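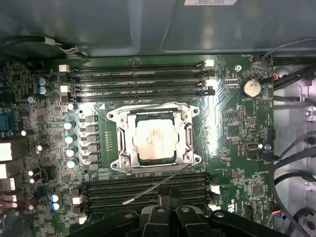 What does a small workshop need to budget for when it buys a robot arm to service computer boards?

The arm is usually the largest single item, but the gripper, the wrist camera, the bench, the spare boards and the hours of setting up often come to as much again, and a budget that lists the arm alone will run short.

Robotic board servicing cell

A robotic board servicing cell is a workstation in which one or two robot arms handle parts inside computers. Typical tasks are fitting and removing memory modules, plugging in fan and power leads, cleaning processor lids and checking connectors. Cells of this kind are used in refurbishment workshops, repair depots and training colleges. They differ from the machines used in board assembly, which place new components on bare boards at high speed and cannot easily reach into a finished computer.

Planning

Planning normally begins with a list of tasks and a list of the computers to be serviced. The second list matters more than buyers expect. A workstation board may be handled inside its metal chassis, where side walls, cables and drive bays limit the directions from which an arm can approach. A board taken out and laid flat on a bench is easier to reach, but taking it out is itself a manual job and has to be costed.

Boards also differ in layout. Memory slots may lie on one side of the processor socket or on both. Latches may be found at both ends of a slot or at one end only, and their colours vary, even on a single board. Each new layout means some extra setting up. A workshop that handles many models should allow for this every year and treat it as a running cost.

The Ornham refurbishment centre, which opened its first cell in August, drew up its plan from a survey of 664 returned machines. The survey recorded only the position of the memory slots, the height of the nearest obstruction and whether the side panel could be removed without tools. Judit Katona, who wrote the plan, later added a column for cable routing, as bundled leads crossing the board had been the main cause of abandoned attempts during trials.

Equipment

Arm. Light arms made for work near people are the common choice. Reach should be measured from the mounting point to the far corner of the largest chassis, with the tool fitted. Payload is rarely the limit in this work – memory modules weigh very little – but the weight of the gripper and camera must be counted.

Gripper. Two-fingered grippers are the most widely used. The fingers need to be narrow enough to work between neighbouring slots and long enough to keep the body of the gripper clear of heatsinks and capacitors. Fingers wear and are sometimes bent, so spare sets are bought with the first order. Grippers fastened with ordinary hex-socket screws can be repaired in house.

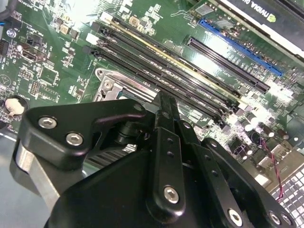

Clearance around the slots should be checked against the widest part of the tool as well as the fingertips. A graphics card left in place can take up much of the free height beside the memory, and a gripper that fits well over one board may foul a card on the next. Many workshops make a cardboard or printed copy of the tool and try it by hand in several machines before ordering.

Camera. A small camera at the wrist gives a close view of the part being handled. A second, fixed camera is often added, as the fingers can hide the slot at the moment of contact. Glare from bare metal and shiny board surfaces is a common trouble, and a diffuse lamp is a cheap remedy.

Bench and fixtures. The bench must be stiff and the board must not shift when pressed. Earthed mats, wrist straps and a humidity meter are standard in any workshop that handles electronics.

Practice boards. Slots and latches are damaged during setting up. Scrap boards of the same layout as the working stock should be set aside early, before they are sent for recycling.

Costs

Costs are generally divided into purchase, setting up and running. The Ornham plan allowed 40 hours of staff time for setting up the first task, which was the removal of memory modules, and this was exceeded. The second task took less time as the fixtures and camera positions were already settled.

Running costs include replacement fingers, cables, software support, safety inspection and the time of the person who loads the cell. The last of these is the one most often left out. In most small cells a technician still opens the case, moves loose cables aside and deals with any machine the arm cannot finish.

Leasing is offered by several suppliers, among them Zadex, whose agreements cover the arm and its controller but leave the gripper to the customer. A lease may suit a workshop with uncertain volumes. It should be read closely for limits on altered tooling and for the cost of returning the arm at the end of the term.

Choosing a supplier

Buyers are advised to ask for a trial on their own boards. Demonstrations on a supplier's board show little about cluttered or ageing stock. Wian Khumalo's buying guide for the Goltville technical college, issued on Sunday, April 29, 2018, suggests that a trial should include at least one board still in its chassis and one with other cards fitted, and that failed attempts be written down along with the successful ones. The guide was based on 219 attempts at a single task.

The Shabalala depot used a similar method when comparing two arms over more than 1,433 attempts. It chose the slower arm, mainly for its simpler tool change and for the local supply of spare parts.

Phased buying

Some workshops spread the purchase over two budget years. The arm, one gripper, one camera and the bench are bought in the first year and used for a single task. The second year's money is held back for whatever that task shows to be lacking, which may be a different set of fingers, better lighting or a second arm to hold cables away from the board. The drawback is that prices and models can change between the two orders, so mounting patterns and controller versions should be confirmed in writing with the first.

See also

Bench layout for electronics repair
End effector
Equipment leasing
Static discharge precautions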